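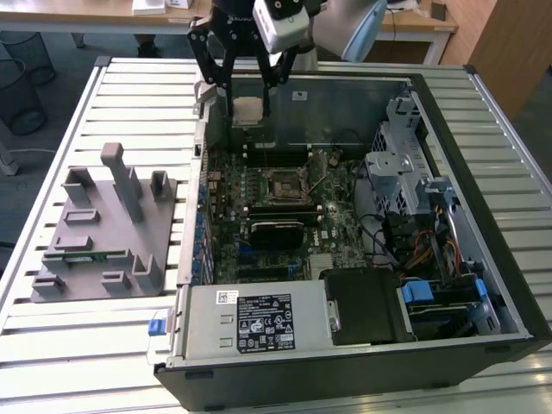
What looks like a chip held over the case, socket empty.

OK so I've been looking at houses in Dravham for weeks now and I have opinions. Thread!

First one was a three bed terrace, two streets back from the station. Listing said "garden". It was a paved strip with a drain in it. Nice kitchen though, really nice - big window over the sink and a pantry you can walk into.

Second one was in Fliltavthorpe, 253 square feet bigger and cheaper too! But the septic tank is shared with next door and the agent went very quiet when I asked who pays to empty it.

Property tax on that one was $2,651 last year. I asked for it in writing and got a photo of a sticky note.

The one I keep going back to is the corner place on Pedia Street. Bad carpet, brown bathroom, one bedroom you can only get to through another bedroom. And I love it??

It has a side gate onto the alley, so you could park back there and keep the front yard for tomatoes. The attic is unfinished but I could stand up straight in the middle of it.

HOA is $299 a month and I'm trying to find out what that covers. Snow, yes. Roof, maybe. Trash, "depends".

Went by again at night to check the noise. One dog, one guy practicing trumpet (pretty good!).

Second viewing is booked and the inspector can do early April if they take my offer. If anyone's bought in Dravham lately, how long did closing take you? Replies are open.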